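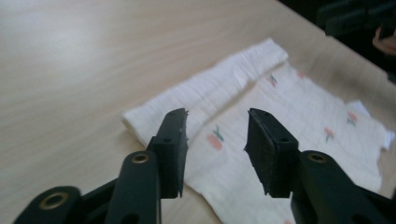 Textile Care, Unit 4: Washing Cotton
Umstead Evening Program

Cotton gets stronger when wet, so it stands up to scrubbing better than rayon does. Most shrinkage comes from heat and tumbling.

Terms for the quiz: warp, weft, selvage, sizing.

Sizing is a starch put on yarn before weaving. Wash new cloth once before you cut it.

Chlorine bleach weakens cotton if left on too long. Rinse twice.

Reading: Geerts handout, sections 1 and 2. Bring your shrinkage chart from October, with both the length and width columns filled in.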